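The costliest fault in the Prilik trials was also the dullest. Over 256 placements the arm let go early 7 times, each time logging a success, and the planner – an optimist by design – moved on to the next item.

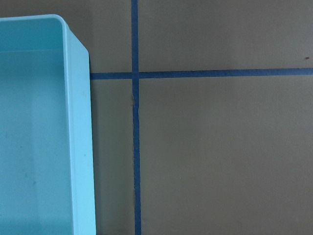

Figure 4. Wrist view of the bin and the taped grid beside it.

4.2 Early release

We blamed the gripper first, as one does. The fault lay in the Kumov depth filter, which took the pale rim of the bin for its floor and reported arrival with great confidence. Raising the release threshold cured this and introduced a new habit of pressing down on the rim until the force limit tripped. We kept the second fault – it at least stops the arm.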